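Okay, long thread, get a coffee. A few of you asked what I've been working on since spring, and the answer is mostly a hillside on the edge of Pusley that used to be a cannery parking lot and is slowly becoming 20 small apartment buildings with a shared green down the middle. 1/

I came on as the civil person in the site planning group at Otalora, so my part is everything you'd walk on, drive over or flush into. The architects get the pretty renderings and I get the catch basins, and I wouldn't trade (well, maybe on presentation nights). 2/

The big headache from day one was water. The old lot drained straight downhill into Mumar Brook, and the folks on the lower street have had wet basements for as long as anyone can remember. So before we drew a single parking space we spent weeks walking the slope in rubber boots. 3/

Shadi Kanaan did the soils work and I owe her about nine lunches. She found a band of decent gravel along the east side that wasn't on any of the old borings, and that let us move the main infiltration bed uphill and shrink the pond we'd all been dreading. 4/

Shrinking the pond gave us room for the path! It's a walking and biking path, 736 feet of it, and it'll connect the bus stop on the upper road to the school crossing. The grade was a bear. We have two switchbacks and a landing with a bench, and I fought for that bench. 5/

Permitting, since somebody always asks: we needed town site plan approval, a state stormwater permit, and a driveway permit for the upper road. The driveway one took the longest. I have now learned more about sight distance at the crest of a hill than I ever wanted to know. 6/

We did change the layout after the first public hearing. Birutė Baranauskienė, who lives right below the site, brought a hand-drawn map of where the water sits in her yard every March. It lined up with our model except in one corner, and in that corner she was right and we were wrong. We added a swale. 7/

Parking got argued over for three straight meetings. We started at 605 spaces and came down to 327 after the traffic counts were redone, and a good chunk of the difference went back to trees. Priit Avotiņš picked the species and he will happily talk to you about root volume until the lights go off. 8/

Meanwhile I'm redoing the grading sheets for what I hope is the last time.

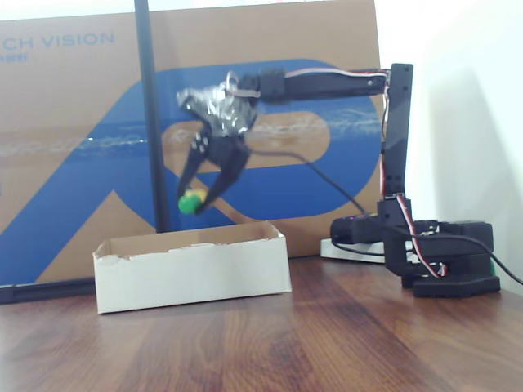
Two fingers, one little green and yellow ball.

9/

Next up is the utility walk with Shazia Ghumman from the water district. We still have to settle where the new main ties in, because the old valve on the upper road is not where the drawings say it is, and I'd like to find it before the excavator does. 10/

If all of that goes okay, clearing starts in August, lower slope first, with the erosion controls in before anything else gets touched. Neighbors, you'll get a letter with a phone number on it, and a real person picks up (it's Agnese Ots, she's lovely, please be nice to her). 11/

I'll post the planting plan once Priit stops moving the birches. And if you have old photos of the cannery lot after a big rain, my messages are open, I'd love to see them, especially anything showing the low end by the brook. 12/12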